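Save transfer from the old console version stops at 47 percent (Ama: The Low Harbor)

Posted in Consoles > Saves and upgrades

saltmarsh_k

I bought Ama: The Low Harbor on the older console when it came out and put 176 hours into it. Last week I got the newer machine and downloaded the upgraded version, which was free for me as I own the disc. The game starts fine and runs much better than before.

My problem is the save. I open the old version, choose Upload Save Data from the main menu, and it says the upload is complete. Then I open the new version, choose Download Save Data, and the bar goes to 47 percent and stays there. After a few minutes I get error 1109 and it drops me back at the title screen.

What I have tried so far:
restarting the console
deleting the new version and installing it again
a wired connection in place of wifi
uploading the save again, twice

I have the Espinoza expansion on the old version, if that makes a difference. I have not bought anything on the new one yet. I don't want to start over. Can the save be moved some other way, or is it stuck where it is?

dustyport

Had the same thing in June. Clear the cache and try late at night, the servers are busy in the evening. Worked for me on the third go.

brackenfold27

I don't think it's the servers. Error 1109 comes up when the save has expansion content in it and the new version can't find the expansion installed. The base part of the save comes down first, and then it looks for Espinoza and gives up. Clearing the cache won't change that.

The upgrade covers the base game only. The expansion is a separate free download on the newer console, and the store does a bad job of showing it. Do it in this order:

On the old console, update the game to the latest patch. Older patches will still let you upload, but in a format the new version can't read.

Load your save and go to an inn. Make a manual save there in slot 1. Only manual saves get uploaded, and if you save in the middle of an Espinoza quest the transfer can fail even with everything installed. I was halfway through the Ladach tower climb when I first tried and had to go back and finish it.

Go to the main menu and upload. There is only one upload slot per account, so this writes over whatever you sent before. Your save on the old console stays where it is.

On the newer console, open the store page for the game and scroll down to Add-ons. Espinoza should be listed at no cost if you are signed in to the same account that bought it. If it shows a price, do not pay. Sign out, sign in again and look at your purchase list -- mine was sitting there with a download arrow next to it.

Install it, close the game fully (rest mode is not enough) and start it again. Check that the expansion's name is on the title screen before you download the save.

Photo mode pictures and button layouts do not come across. Trophies do, all in one go the first time you load. Photo mode you can't do anything about, so copy the pictures to a USB stick on the old machine if you want to keep them.

If you still get 1109 after that, write to Woko support from the help form on their site. Put in your account name and the time of your last upload. They answered me in two days.

saltmarsh_k

It was the expansion. It was showing as free under Add-ons, right at the bottom. I made a new save at the inn, uploaded, installed Espinoza, and the bar went straight past 47 this time. All my gear is there. I did lose my button layout and had to set that up again. Marking as solved.

tinroof_pete

Just adding for anyone who finds this later: if you bought the disc used, the expansion has to be on your own account. The code in the box only works once. I ended up buying Espinoza again in a sale and my old save loaded after that -- the quest log was a bit out of order until I talked to the harbor master. 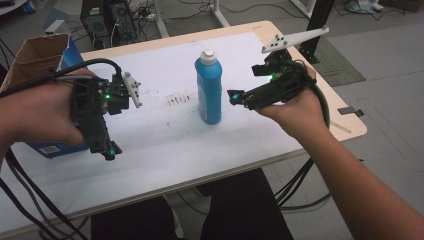
More in Saves and upgrades

Ama: photo mode pictures missing after upgrade
Can I keep both versions installed on one drive?
Ladach tower: lift does not move after loading
Disc not recognized after patch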